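Disposable cup

A disposable cup is a drinking cup made to be used one time, or only a few times, and then thrown away or recycled. It may be made of paper, plastic or foam. Coloured cups are common at parties, in schools and at outdoor events.
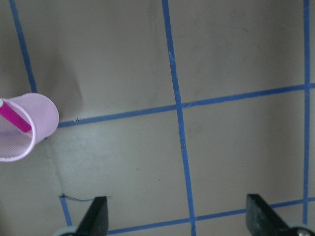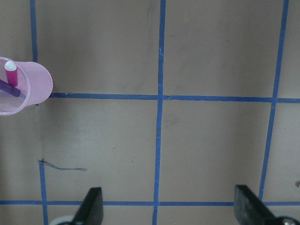

Pink cup on a surface marked with blue tape

Paper cups usually have a thin inner lining which keeps the liquid from passing through the wall. This lining makes recycling more difficult, and many local councils do not accept such cups in the household bin.

In the town of Grestetcombe, with a population of 3,518, shops began a deposit system in September. The customer pays a small deposit and receives it back when the cup is returned to one of three collection points. Nearly 90 per cent of cups were returned in the first month. The neighbouring town of Gornmont has a similar system, but only for its summer fair.

See also: Drinking straw, Tableware, Litter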